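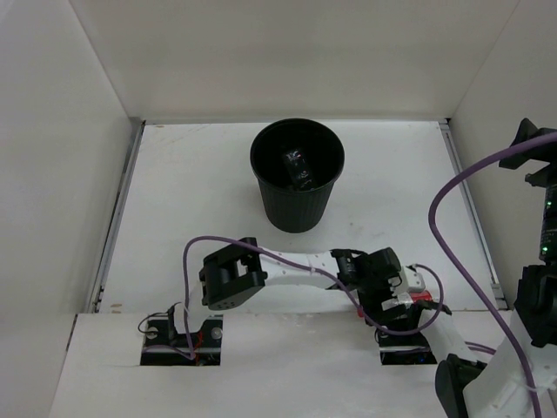
I've been stewing on the Bokent paper since Thursday, and I think the folks cheering for it are cheering for the wrong part. Everybody passes around the success rate. I get it, it's a good number! But the thing I keep going back to is buried near the end, where they admit they let the operators make mistakes and kept the recordings.

Most of us throw those out. I sure did. At Pritis we spent a whole winter collecting 60 demonstrations of a two-arm bucket task, and every time an operator fumbled a grasp or bumped the rim we'd stop, reset and do it over. What we ended up with was beautiful (I mean it, you could set it to music) and the policy we trained on it was hopeless the second anything went a little sideways. It had never seen anyone recover from a bad grab, so why would it know how?

The Alon crowd says the fix is more data. Maybe! If you've got a building full of arms, go for it. I had 2 arms and one operator with a sore shoulder, and I'd bet most labs look a lot more like mine. For us, a messy recording where the left gripper misses, backs off and tries again is worth a pile of clean ones.

Now, I do have a gripe. Bokent only tested with the bucket standing in 2 spots, and the results table lumps them together. I'd love to see them split up, and I'd love to see the failures too, with a line or so on what went wrong in each. Kragh did that in their last write-up and I learned more from it than from any highlight video.

So please, if you're collecting this month, don't hit delete when somebody fumbles. Tag it, save it, and let the operator finish the job. We're redoing ours that way now, and yes, the recordings are ugly.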